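Everett Mercado
I keep being told that a coffee corner needs a "system." Coasters in back, tray in front, mugs on the tray. I read 106 comments under a post about this and I still don't see what problem it solves.

Everett Mercado
The claim, as I understand it: if every mug has a coaster waiting, people use the coaster. I have lived with people. They walk past a coaster to put a mug on a stack of mail.

Everett Mercado
Fine, start with the coasters. The woven kind, rattan, tight spiral out to the rim. I'll admit they look good on a marbled counter. They'd look good on anything. That's what worries me about them.

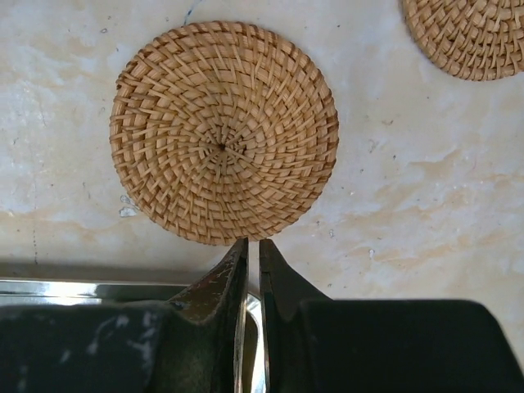 Everett Mercado
My complaint with anything woven is crumbs. The guy at Drorosetti in Bradden told me you "just shake them out." Shake them where? Over the counter I wiped 2 minutes ago?

Everett Mercado
Also, a coaster is supposed to catch a drip. Something with gaps in it hands the drip to the counter a little later. Happy to hear from anyone who has tested this with real coffee and not a glass of water for a photo.

Everett Mercado
Next, the tray. Stainless, raised rim. People swear by steel because it wipes clean. It does wipe clean. It also shows every fingerprint until you wipe it, so now you have a new chore on top of the mugs.

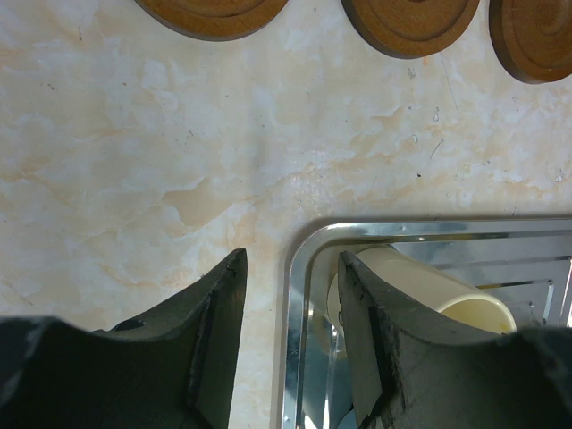 Everett Mercado
And cups tip over in trays. Put in one too many, pull out the wrong one, and its neighbor goes down. A shelf has never done this to me. Hooks either, though hooks have their own people and I don't want to hear from them today.

Everett Mercado
Someone is going to say the Hakitz tray is deeper. I've held the Hakitz tray. It is deeper the way a puddle is deeper than a wet floor – you could measure it, but why.

Everett Mercado
What I will give the tray people: you can pick the whole lot up and carry it to the sink. One trip. I make some 9 trips on a Friday night when we have company, so I noticed.

Everett Mercado
Mixed mug colors make sense to me too. With a matching set everyone loses track of their coffee by the second pour. If yours is the yellow one, it's the yellow one and we can stop discussing it.

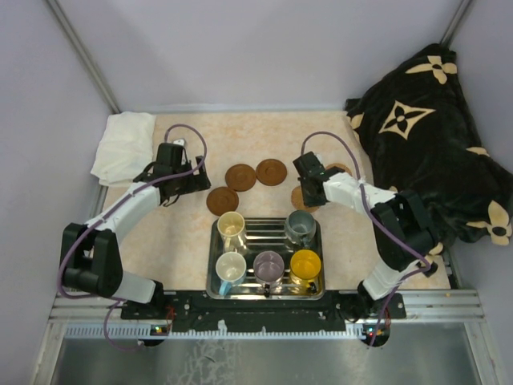

Mugs on the tray, coasters behind it.

Everett Mercado
So where I am now: keep the tray, keep the odd mugs, coasters on probation. I'm giving them until December. If I find 2 rings on the table before then, they go in the drawer with the fondue forks.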